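Chapter 8
A Morning at the Lukdale Open Day

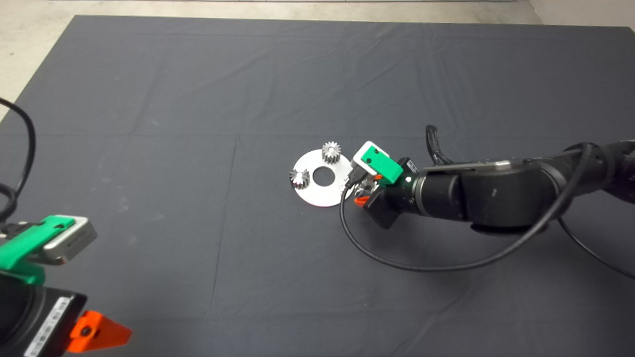
Most people meet robots for the first time as visitors. They walk into a shop or a lab, watch a machine handle a few parts, and go home with an opinion. This chapter follows one such visit, to the December open day at Lukdale, where Joanne Horrocks ran the small-parts demonstration.

14 shares | 4 comments

The task was simple to state. Two arms worked over a dark cloth with small metal gears and a white disc. Each arm carried a gripper with orange fingers and its own small camera. Horrocks told her visitors to watch the fingers first and the screens later.

A gear that a child can pick up without looking is hard for a machine. It is small and shiny, and its teeth can catch on whatever lies under it. Horrocks said her group at Oakley had logged 1000 practice grasps before the open day and planned to reach 2000 by spring.

Visitors asked about speed, cost, and jobs, in that order. We take up speed in Section 8.1 and cost in Section 8.2. Section 8.3 compares the Lukdale setup with the older Adberg line, where parts arrived in fixed trays and no cameras were used.

Before reading on, write down what you would want to ask at a demonstration like this one. Keep the list for the end of the chapter.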